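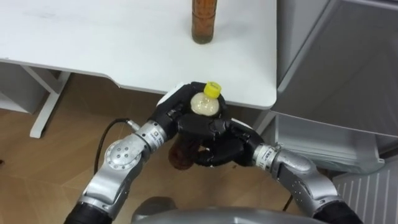

two hands on one bottle, yellow cap up

moschos_k
So can they do chores yet or not. Holding a bottle is fine. Opening it, pouring, wiping up after, thats the job

Iker
Holding it level over a floor with both hands is already hard imo. 5 years ago, no way

usden2000
disagree. My kid does that. Call me when it does 100 in a row no drops

Iker
ok but look lower down, drawers are next. Somebody even wrote what looks like "close drawer" on the tile
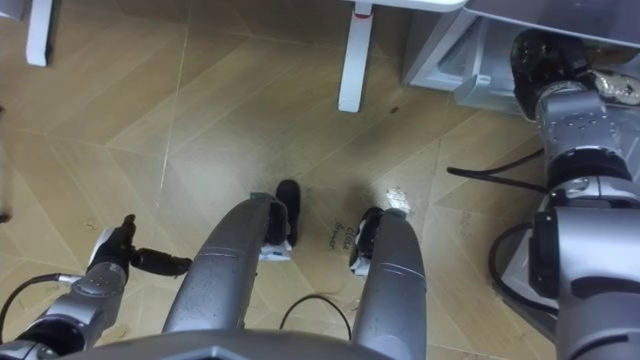
and closing is the easy half. Opening one that sticks, diffrent story

moschos_k
so, not yet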